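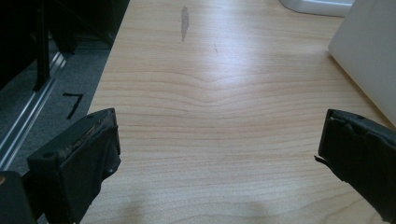
I went to the Mokis open day for the tables. I should say that first, as most people on the train out seemed to be going for the lunch, and they had the better plan.

Mokis makes tabletops. It does legs too, in the way a bakery does napkins, but the tour is about tops, and it lasts long enough that you come out with views on them. Our guide was Haf Gittins, who has a carrying voice and a low opinion of tablecloths. She asked how many of us owned a coaster. Then she asked how many of us used it. Fewer hands.

First stop was the grain talk. I had always thought of wood grain as a kind of wallpaper that trees come with. Haf had us bend down at one end of a pale top and look along it. Most of the lines ran straight across the width, fine as thread, and then near the middle they dipped together into a shallow V and climbed out again. She called this a swallow. A man beside me asked if it could be sanded out. She looked at him the way you'd look at someone asking to have the cheese taken off a pizza.

Buyers are split on swallows, apparently. The Serrano range is sorted to have none. The Tesum range takes them as they come and costs 200 dollars less, which settled the matter for me on the spot, and I have been telling people since that I prefer the character.

Next came marks. Under overhead light a light top hides things at the bright end and shows them at the other, so you have to walk all the way around before you sign for one. I walked around several. I found a gray smudge like a pencil streak, and a tiny dark line near it that was either a scratch or a speck, and I felt like a detective until Jae-in Choo from the finishing room told me visitors find that sort of thing all day long. His advice for smudges at home is a soft eraser, then a damp cloth, then leaving it alone. He said the third step is where people go wrong.

The oil demonstration ran 14 minutes over. Awuor Kashindye did one half of a sample board and left the other half bare, and we all agreed it looked warmer, including those of us at the back who couldn't see it.

Lunch was noodle soup, served on the showroom tables without mats, which I took to be a test. I held my bowl in my lap.

If you go, the next open day is in April. Wear flat shoes, bring the measurements of your dining room, and sit on the left side of the shuttle bus. The heater on the right blows straight up your sleeve.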